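How a desk fan works

On a warm afternoon, a fan on the table can make a room much nicer to sit in. A fan is a simple machine. It has a motor, some blades, a cage and something to stand on.
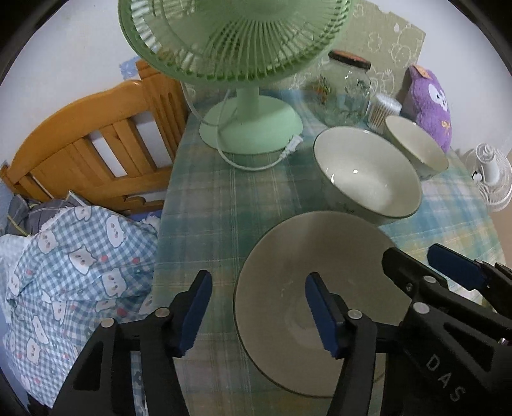
Most people think a fan makes the air cold, but it doesn't. If you put a thermometer in front of a fan in an ordinary room, the number stays nearly the same. The air coming out is as warm as the air going in. So why does it feel cooler?

Your skin and the moving air

Your body makes heat all the time, even when you are asleep. Some of that heat warms up a thin layer of air next to your skin. When the air in the room is still, that warm layer stays where it is, a bit like a blanket. A fan blows it away and brings in fresh air from the rest of the room.

Sweat helps too. When you are hot, tiny drops of water come out of your skin. As the water dries, it turns into a gas called water vapour and takes heat away with it. This is called evaporation. Moving air makes evaporation happen faster, so you cool down faster as well.

You can feel this for yourself. Wet the back of one hand and leave the other one dry. Dry your fingers before you go near the switch, and ask a grown-up to turn on the fan. Hold both hands well back from the cage. The wet hand will feel cooler – sometimes a lot cooler.

What is inside a fan?

The motor sits in the middle, behind the blades. Electricity comes along the cable and into the motor, and the motor turns a metal rod called a shaft. The blades are fixed to the shaft, so they spin as well.

Look closely at a fan blade when the fan is unplugged. It isn't flat. Each blade is tilted, so when it spins it pushes air forwards. More air comes in from behind to fill the gap. If you push a fan right up against a curtain, it can't pull in enough air and it won't work very well.

The cage goes over the blades. Its ribs are close together to help keep fingers out, but the gaps let the air through. Small fingers and pencils can still fit between the ribs of some fans, so never poke anything into the gaps.

The base keeps the fan steady. A wide base is harder to knock over than a narrow one. Many desk fans can be tilted up or down, and tilting a fan changes where the air goes. If it is tilted up, the air goes over your head and stirs up the air in the room. If it faces straight at you, you feel the breeze on your skin.

Fans before electricity

People used fans long before there were motors. They waved large leaves, feathers or folded paper. A hand fan works in the same way as an electric one, because it moves the air next to your skin. The trouble is that your arm gets tired.

Using a fan safely

Stand it on a flat, steady table.
Keep water and drinks away from the fan and its plug.
Ask a grown-up to plug it in and unplug it.
Don't let the cable hang where someone could trip over it.
Keep long hair, ribbons and loose sleeves away from the cage.
Switch it off when everyone leaves the room. A fan cools people, so it does no good in an empty room.

Something to try

Cut 2 strips of tissue paper the same size. Tape one to the edge of a table in front of the fan and the other to the edge of a table behind it, well away from the cage. Ask a grown-up to switch the fan on. Which strip moves more? Try again with the fan on a slower speed, and draw what you see.

Words to know

Evaporation: when a liquid dries up and turns into a gas.
Motor: a machine that uses electricity to make things turn.
Shaft: the rod that the blades are fixed to.

From the Hollia children's science pages. Last checked May 12, 2022.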